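首页 > 政务服务 > 档案与证明 > 证照用品 > 认证副本专用纸

Elivar 认证副本专用纸（户籍档案类）

一、产品说明

本专用纸供各级登记机关制发出生、死亡及收养登记档案的认证副本使用，由 Guven 印务按本中心技术要求承印。纸张内含水印及彩色纤维，正面印有底纹，背面印有连续编号。未经登记机关加盖钢印并由经办人签署的，不具有证明效力。

二、规格与包装

幅面：A4，竖式
包装：每包 50 张，每箱 6 包
编号：每包连续编号，包外标签载明起止号
适用设备：激光打印机；不适用于喷墨打印机
配套用品：Hesto 钢印机、Henare 档案封套（须另行申领）

三、申领对象

本产品仅向依法承担登记职责的机关及其授权窗口供应，不对个人及商业机构销售。个人需要认证副本的，应当向原登记地窗口提出申请，由窗口核验身份证件及与登记事项的关系后办理，无须自行购买纸张。

四、申领程序

申领单位应当填写《专用纸申领表》，加盖公章，并附经办人工作证件复印件。首次申领的，还应当提交用章备案表。材料齐备的，本中心自受理之日起 30 日内发出。单次申领不得超过 200 包；确需超出的，应当书面说明用途，并经供应科负责人 Keith Prendergast 核准。年度用量计划应当于每年 12 月报送。

五、保管与核销

专用纸应当存放于上锁的柜内，由专人登记领用。打印错误、污损的纸张不得自行丢弃，应当在编号处加盖“作废”印章，随核销清单一并退回。发现缺号或者遗失的，应当立即书面报告本中心，并停止使用同包剩余纸张。

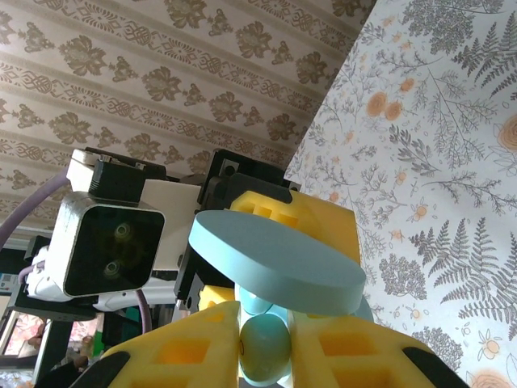
天花板与墙面壁纸

六、版本更替

现行版本自 2019年1月23日 起供应。旧版专用纸在库存用完前可以继续使用，已经制发的旧版副本效力不受影响，持有人无须换领。

七、退换

收货时应当核对包外标签与发货单所载编号。编号不符或者外包装破损的，请勿拆封，并与供应科 Giuliana Bedoya 联系办理退换。已经拆封的，除印制质量问题外，不予退换。

联系我们：供应科（窗口办理或来函） | 版权所有 户籍档案用品供应中心 | 返回顶部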